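November is when I finally deal with the floor. Every other month I run a quick broom down the middle and call it clean, but in November the low sun comes in sideways and I can see every crumb on that marble. We lived with carpet back in Lerkham and I had no idea how much carpet was hiding from me!

So I started after lunch with the broom and the dustpan (both with wooden handles, both from Hofstetter, both older than my couch) and worked my way across the tiles. White marble with gray veins is sneaky stuff. Half the time I bend down for a hair and it's a vein.
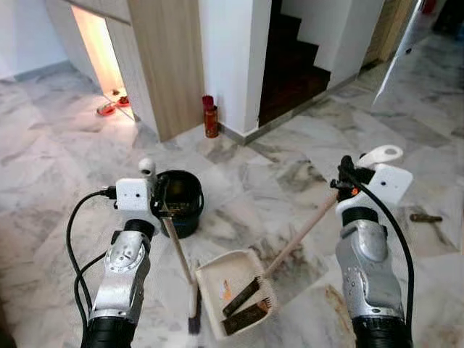
*Dustpan duty, with the black bucket standing by.*

I do the big bits first and leave the dust for a second pass. My mother did it the other way around and we argued about it for years. Big bits at my place means scraps of paper, packaging, and – always – makeup. I do my face wherever the light is good and things roll. I once paid 49 dollars for a palette at Budden and found it months later behind a door, so now I look at everything before it goes in the trash. 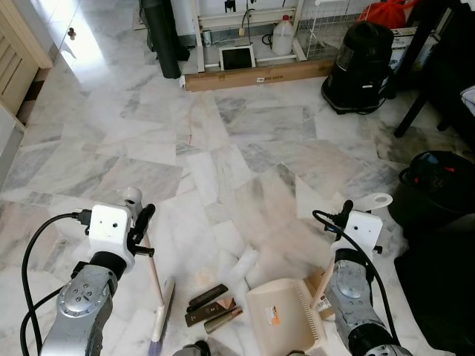
*Makeup on the marble, right next to the dustpan.*

Anything with a lid gets wiped and goes back in the drawer. Tissues and paper go out, and cardboard gets flattened for recycling, which I am very good at starting and very bad at carrying downstairs.

Then there's the corner. Every home has one, I think, and mine has been collecting stuff since the move from Vavstead.

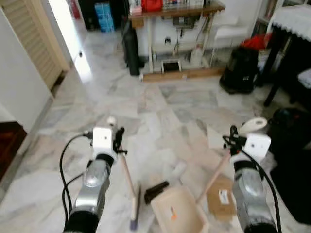
I always save it for the end and then I'm tired, so it gets a lick and a promise. Next time I'm starting there, before lunch, with coffee. I also want a longer broom, because my back had opinions by four o'clock. If you have one you love for stone floors, leave me a comment – soft bristles, please, and under 66 dollars if such a thing exists.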